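Entretien des intérieurs d'architecte : recommandations aux occupants

Les finitions choisies lors d'un projet d'aménagement conservent leur aspect à condition d'être entretenues selon leur nature. Le service technique de l'agence Edton remet les consignes suivantes à chaque client à la livraison du chantier. Elles s'appliquent aux logements comme aux locaux professionnels.

Parquets huilés

Passer l'aspirateur muni d'une brosse souple, puis une serpillière très bien essorée. Les nettoyants à base d'ammoniaque ou d'eau de Javel sont proscrits. Une nouvelle couche d'huile est à prévoir chaque année, de préférence en mars, avant la réouverture des terrasses. Appliquer en couche mince, essuyer l'excédent au bout de 20 minutes et laisser durcir une nuit entière, pièce aérée. Les chiffons imprégnés d'huile peuvent s'enflammer spontanément : ils doivent être étendus à plat à l'extérieur jusqu'à séchage complet avant d'être jetés.

Peintures mates

Les traces de doigts s'enlèvent avec une éponge blanche humide, sans frotter, en partant du bas du mur. Toute retouche se fait avec le reste de peinture du lot d'origine. Il convient de noter sur le couvercle la pièce concernée et la référence de la teinte (par exemple Atora 228 pour les circulations de la résidence Zunside).

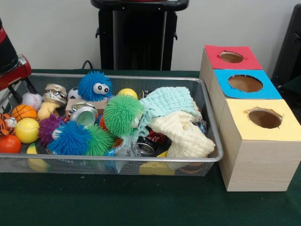 À quelle fréquence faut-il traiter un plan de travail en marbre ?
Un traitement hydrofuge et oléofuge tous les douze mois suffit dans une cuisine d'usage courant. Si une goutte d'eau assombrit la pierre en quelques minutes, le traitement est à renouveler sans attendre.

Le vinaigre, le citron et les détartrants attaquent le marbre de façon irréversible. Le nettoyage quotidien se fait au savon noir dilué, suivi d'un rinçage à l'eau claire et d'un essuyage au chiffon doux.

Textiles et assises

Les rideaux en lin non prélavé rétrécissent au lavage ; le nettoyage à sec est recommandé. Les tissus de la collection Ostrowski, 100 % laine, se brossent dans le sens du poil et ne doivent pas être exposés au soleil direct. Retourner les coussins d'assise toutes les deux semaines.

Luminaires

Couper l'alimentation au tableau et attendre le refroidissement complet avant tout dépoussiérage. Les abat-jour en papier se nettoient au plumeau sec. Le laiton non verni se patine naturellement ; les produits à polir sont réservés aux pièces dont l'occupant souhaite conserver le brillant.

Les fiches de finition propres à chaque logement figurent dans le dossier remis avec les clés. Un duplicata peut être demandé par écrit au service technique.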